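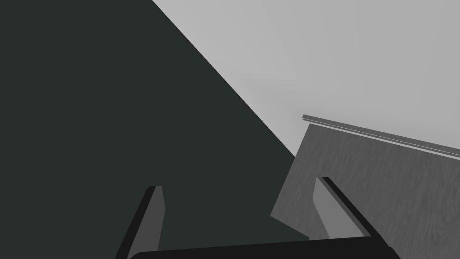
Maritza Cáceres wrote after the last report that a drawer opened in simulation is not a drawer opened in anyone's kitchen, and that she would like to see the two kept apart in the figures. I have done so below. Everything in this report is simulated unless it says otherwise.

Pendcombe household chores work, progress to the end of December

The grant asks whether a single arm with a parallel gripper can do ordinary chores well enough to be worth putting in a home or a small shop. We are partway to an answer. Of 3,000 simulated attempts planned for this stage, 2,770 have been run. The rest are held back until Segundo Nina has corrected the friction values for handles and rails, which were set too high and made gripping look easier than it should.

Opening and closing furniture is the strongest part. The arm does well when it comes at a handle square on and badly when it comes in at a steep angle with a large panel close to the wrist. Most failures there are missed grips. A few are collisions, and those matter more to us – a person can put up with a slow machine but will not put up with a scratched cupboard. 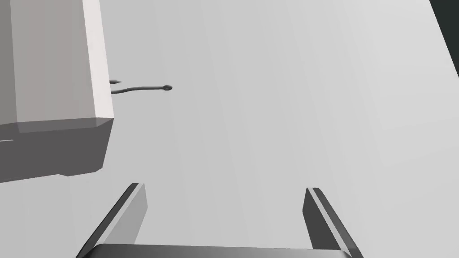
Tabletop work is further behind. Boxes and other solid shapes are mostly fine. Thin things such as cables are still poor, and Lizeth Cuadros has set aside 900 of the attempts for a separate review of where the fingers close. Her first notes suggest the depth estimate is at fault, but she wants to finish before we change anything.

The real trial at Ponance has 40 attempts booked on one arm. None has been made yet. Aníbal Inga is waiting for the replacement wrist joint, and the supplier has moved the delivery twice.

Spending is within budget. We ask for one change: to move the unspent travel money to bench time at Ponance. Rosaura Cuadros has the revised sheet and will send it separately.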